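Bench notes, Zirkalholm room, June 2023
Storage boxes for the small parts
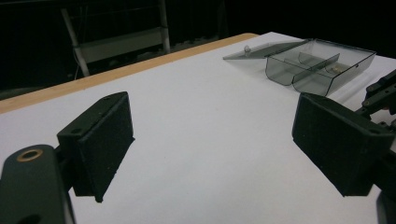

Smoky-gray box, open, on the white table.

Trying to settle on one kind of box for the small parts before we reorder. The cardboard trays from Milholm sag once they get past half full and the labels peel. Jaqueline Tapia wants see-through boxes so people stop opening every one to find the cable ties. The smoky plastic is a fair compromise. You can tell if there is something inside, but you still need a label to know what.

Put the label on the short side, facing out. Top labels are no use once boxes are stacked. Stacks of 4 are fine on the low shelf. Higher than that and people pull from the middle.

Wiped the table down first thing. Tape residue near the wall side needed alcohol, plain water only smeared it.

Quote from Lustitz is for 75 boxes, delivery in August. Ibarra is cheaper per box but the minimum order is 1,000, and we have no place to keep them. Leaning toward Lustitz. Ask whether lids can be bought separately, we lost 2 already this spring.

Still to do:
- measure the shelf depth again, my number and Jaqueline's don't match
- sort the washers before they get a box
- move the old trays to the back cupboard, keep the flat ones for paper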